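Handheld grippers, part 5: the table, the markers and the cables

Posted 15 May 2021

The last part ended with the second gripper closing under its own power, and a promise to write up the finger pads. I have since changed the pads, so that text is out of date and I have thrown it away. This part covers the work area instead, plus the first attempts at handling cloth.

For anyone arriving without the earlier parts: I am building a pair of grippers that are held in the hands and used to do ordinary jobs, with the motion logged as they go. The logs are meant to drive two arms later on. The arms are a separate problem and will get their own posts. The work is done in the shared workshop at Turnosov, where I have had bench space since December.

Table and surface

The tabletop is light wood and was never meant to be precise. It bows slightly towards the middle, which I measured with a straight edge and then ignored for two months. When I started comparing finger heights between runs the bow showed up in the numbers, so I put foam board on top. Foam board is flat enough, it costs little, and it gives when a fingertip hits it. I bent one finger bracket on the bare wood before I learned that.

White was a poor choice for lighting. The overhead lamps wash it out and the exposure on the finger cameras hunts whenever a dark object moves in or out. I now lock the exposure before each run. Grey board would be better and I will buy some when this sheet is worn out.

Test objects

Rigid things stopped being informative some time ago. Blocks and bottles either get picked up or they don't. Cloth is harder, and a cap is a fair middle case: the brim is stiff, the crown folds, and the grip has to go on the brim if the cap is to be placed anywhere useful. The target is a wire hat stand, which has the extra difficulty of being mostly air. Depth estimates on thin rods are bad.

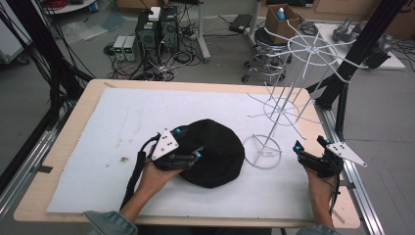 The finger pads from a gripper's own camera:
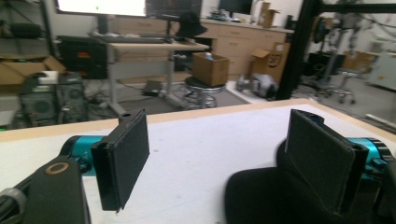

Marker plates

Each gripper carries a triangular white plate with black dots on its upper back. The first version was printed on paper and glued to card. It curled. The present version is rigid, and the tracking error dropped as soon as I fitted it. I have no clean before and after figure, as I changed the calibration in the same week, which I would advise against.

Two points on mounting. The plate must not flex relative to the body, so use screws and skip the tape. It also needs to sit far enough from the wrist that a sleeve does not cover the dots. I lost 9 runs to a jumper cuff before I looked at the video and saw why the pose was jumping.

Pads

The pads are flat, black and textured. I tried a smooth rubber first and it held cloth well but would not let go cleanly; the fabric clung to one pad as the fingers opened and was dragged out of position. A fine texture releases better and costs a little holding force. On the brim of a cap the loss does not matter. On thin cotton it might.

The motors are geared down more than they need to be. Closing is slow, and anyone used to a trigger tool finds it irritating for the first few minutes. I left it alone, as a slow close gives more samples during contact and that is the part of the log I care about.

Cables

Still the worst part of the build. The cable from a gripper has to be long enough to reach across the table and light enough not to pull on the wrist. My first lot, from Sorport, was stiff and wanted to stay coiled. The replacement is thinner and hangs properly, but the connector worked loose twice, so there is now a strain relief clamp at the gripper end. The clamp is a printed part, eight grams, and the file is with the others on the project page.

On the floor side there is no system at all. I intend to put a tray under the table and have intended to do so for some time.

Logging

The logger is a small program called Nukeo, which I wrote and named in a hurry. It timestamps both grippers against one clock and writes a folder per run. As of this week there are 522 folders. A fair number are useless: early runs with the clocks drifting, and the cuff runs mentioned above. I have started marking the bad ones with a text file instead of deleting them, having deleted a good one by mistake.

Version 8 of the log format adds finger opening at the full sample rate. Older logs have it at a tenth of that and cannot be upgraded.

Next

A wrist brace for longer sessions, grey board, and a second try at the Guzmán method for calibrating the finger cameras, which I got wrong the first time by measuring the board from the wrong edge. The pad files will go up once I have settled on a thickness.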